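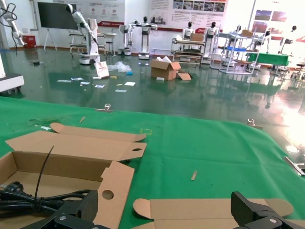
Unpacking table, green cloth. Power cord still tied up in its box, lid flaps folded back.

31/10/2022
Entered by: unpacking bench, Wurkell workshop

Unpacking day for the Leitão order, continued. Writing this between jobs so it's going to be messy.

Started on the small cartons. These are the tuck-flap sort with rounded ends and a thumb hole, no tape on them, nice to open and nice to flatten. Please keep them. They go down nearly flat if you fold the long flaps right back first, then push the side in. Don't rip the tabs off, I want to use them again for the Jovateo returns and they won't close properly without tabs. Have asked Nosix twice for a price on plain replacements, no answer.

Cords. Leave the cable tie on until the cord has been checked against the packing list and has a home. The long tails are a nuisance and poke up out of everything, but if we snip the tie at the table the cord ends up on the floor under someone's chair. In June we lost two cords that way and had to buy again. Snip at the shelf, tail in the bin, done.

Packing list is wrong again. Says 12 cords, order says 7. Have not worked out which one to believe. Going with the order for now and will ring Leitão tomorrow morning. If they ring first, the order number's on the inside cover of this book, do NOT read them the one off the packing list, thats the old one.

Cloth. Clipped along the far edge of the table and I'd like it left that way. Still has the fold lines in it from storage. Someone wanted to iron it, please don't, I don't know what it's made of and neither do you. Hang it over the door for a weekend if the creases bother you that much. Specks come off with the lint roller, mostly. Skinny stick on the cloth near the back – leave it or bin it, don't care, but not in the cardboard.

Floor next. It's a good floor, shiny, sweeps in no time, and so everyone treats it as a bin. Plastic bags slide on it. Paper slides on it. I nearly went over on a sheet of something in June and I wasn't even carrying a box. Order I'd like it done in:

– paper and cards first, flat stuff, by hand, the broom just pushes it along
– plastic bags next, squash the air out
– paper bag, look inside before it goes anywhere
– cardboard last, with the stuffing taken out

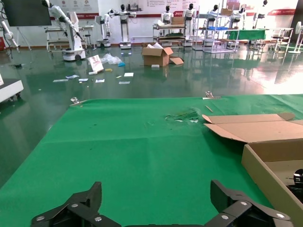 and then sweep, from the wall toward the table and not the other way, otherwise it all goes under the benches and we get it back next month. Check the paper for part slips before it goes in recycling. Anything with a number on it goes in the tray by the door, even if it looks like rubbish. Leitão tuck their warranty cards in with the padding and they look exactly like nothing.

White packing stuff: keep it in the tall box only. When the flaps won't stay down any more, stop filling it and start another. I know it seems a waste of a box. Council won't take it mixed with cardboard and last time I picked the lot out by hand in the car park, in the wind, never again.

Gloves. If you take one off, take the other off as well and put them both in the bin. Or in your pocket. Singles are no use to anybody.

Tried flattening boxes on the table versus on the floor. Table is better for your back but it drags at the cloth, the corners of the board catch. Floor is quicker. Compromise: small cartons on the table, anything you need two hands to lift goes on the floor. Knife stays off the cloth altogether. Open with fingers or take it over to the side bench.
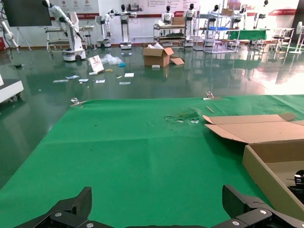 Carton on the mat with the long flap folded out. Clips on the back edge. Bag and the tall box still on the floor.

Labels: read them while the item is still sitting in its carton, write the number in this book, then lift it out. I keep doing it the other way round and then turning the thing over and over looking for the sticker. If the label is white and the print is faint take it over to the window.

Where I'm up to: small cartons opend, cords not shelved. List not reconciled. Sweep still to do. Loose cardboard needs tying, string's in the second drawer, not the good string.

To get:
more clips, same size, the big ones chew the cloth
bin liners
lint roller refills
string (see above)

Query for whoever is on Jovateo returns – do you want the cartons flat or made up? Flat's easier for me. If I don't hear by lunch they're coming over flat.

Kettle's been descaled, run it once before you drink from it.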